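Recycling changes at Suswood start in April

The way we handle trash and recycling in the Suswood buildings is changing in April. The hauler we have used up to now, Birnel, has stopped offering mixed pickup on our side of the river, and the new contract is with Zuton. Most of what you do at home can stay the same. A few things can't, and they are set out in this item so that everyone has them in one place.

The main change is that bottles and cans will no longer go in the same cart as paper. Each trash room will have a blue cart for paper and flattened cardboard, a green cart for bottles and cans, and the usual gray dumpster for everything else. The carts at the Bednárik Street entrance will move to the other side of the ramp, next to the bike racks. Please don't leave bags on the ramp itself. The fire inspector has written us up for it once already.

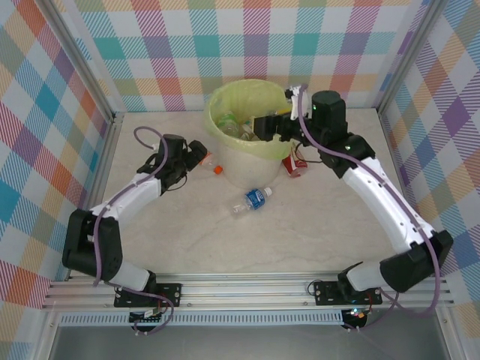
Pickup will be early in the morning, before 7 a.m., so anything you want to go out that day needs to be down the night before. The trash rooms are open until 11 p.m. The chute in the north building is for bagged household trash only. Loose bottles dropped down the chute break or jam at the second-floor bend, and clearing the last jam cost the association $319.

Zuton accepts plastic bottles, jugs and tubs, metal cans, and glass jars. Empty them first. A quick rinse is enough, and labels can stay on. Caps should be screwed back on the bottle, which is the opposite of what Birnel asked for. Loose caps fall through the sorting screens and end up as trash.

Drink bottles with a deposit can still go back to the store, and many residents do that. If you would like to give yours away, there is a deposit box inside the laundry room door. The money goes to the courtyard fund. Last year the box brought in 1,227 bottles and cans, and the fund paid for new soil in the raised beds and a hose reel that doesn't leak.

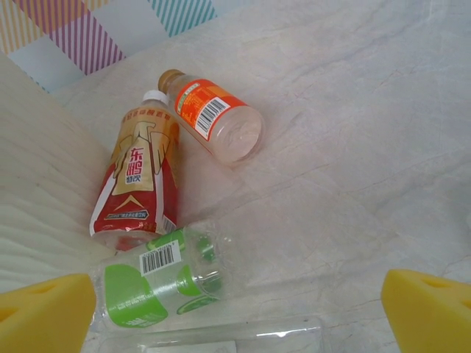 Plastic drink bottles, including one from Dongpeng, and a clear plastic container.

Clear food containers, such as the ones salads and berries come in, are accepted if they are clean. Black plastic trays are not, and neither are foam cups, plastic bags or bubble wrap. Plastic bags are the biggest problem by far. They wind around the machinery at the plant, and a cart with bags showing at the top can be refused. If you carry your recycling down in a bag, tip it out and take the bag back up with you or put it in the gray dumpster.

A refused cart is charged to us at the trash rate plus a return fee. We had two of these under the old contract and would like to have none under the new one.

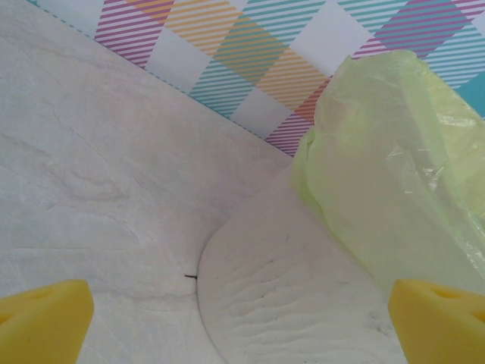 Pizza boxes have come up at nearly every meeting, so here is the answer from the new hauler. A box with a few grease spots can go in the blue cart. A box with cheese stuck to it goes in the trash, or you can tear off the clean lid and recycle that half. Shredded paper has to be in a closed paper bag.

Large items are still by appointment. Each apartment gets 3 free large-item pickups a year, and after that the cost goes on your monthly statement. Mattresses must be wrapped. Paint, batteries and light bulbs don't go in any of the carts. The county drop-off on the old mill road takes them free of charge, mornings only - bring something with your address on it.
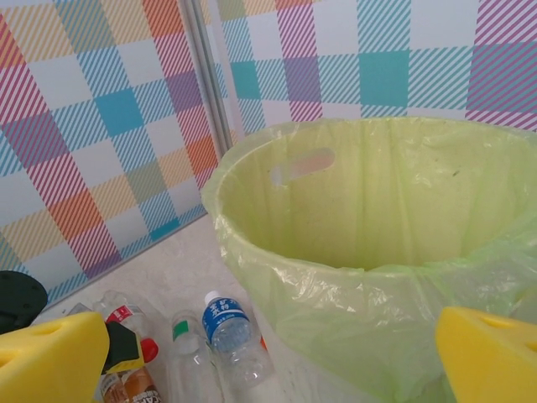 Residents who can't manage the stairs to the south trash room can ask the office for a door pickup. There is no charge, and the form is a single page. Forms already on file carry over, so there is no need to fill one out again.

New signs will go up in the trash rooms before the switch, and a one-page list will be left in every mailbox. Extra copies will be on the shelf in the lobby. The list is also being printed in large type, so tell the office if you would prefer that version. Questions about the statement charges should go to the office in writing, with your apartment number.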